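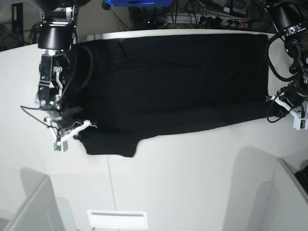
Thérèse Kowalchuk wrote to me that black never fades if you wash it cold, and that I must be doing something wrong. I do wash it cold. I have washed it cold for years and my black clothes still go gray, so I spent part of the spring trying to work out why.

The first thing I changed was how much I put in the machine. I used to fill the drum to the top. Clothes packed that tight rub against each other the whole cycle, and the rubbing roughs up the surface of cotton until it looks paler than it is. A half load turned inside out came out better, though I run the machine more often now.

Then I cut the detergent. The water in Naltholm is soft and I was using the full cap. I went down to a third of that. The chalky streaks on the seams stopped within a couple of washes.

The dryer was harder to give up. I dry on a rack in the back room now, away from the window. It takes most of a day in winter. Towels and socks still go in the dryer.

I also tried dye. The packet I bought from Grernik does 300 grams of fabric and wants 80 grams of salt. Cotton took it well. The polyester stitching on one pair of pants did not take it at all, so they now have brown thread showing on black cloth. I wear them for yard work. Rinse more than the packet says. I stopped after four rinses and ended up with a gray bath mat.

Vinegar in the rinse made no difference I could see. Neither did coffee, and the coffee smelled.

In July I want to try dyeing linen, which I'm told needs longer in the pot.

Filed under: House & Laundry

Comments

Muammer Ateş
Does the dye come off on light chairs? I had trouble with that once.

Dogbe
I let mine soak for 24 hours after dyeing. Brown thread went away with a fabric marker.

Recent posts
Getting candle wax out of a tablecloth
The bus to Gesmont, again
Moths, part two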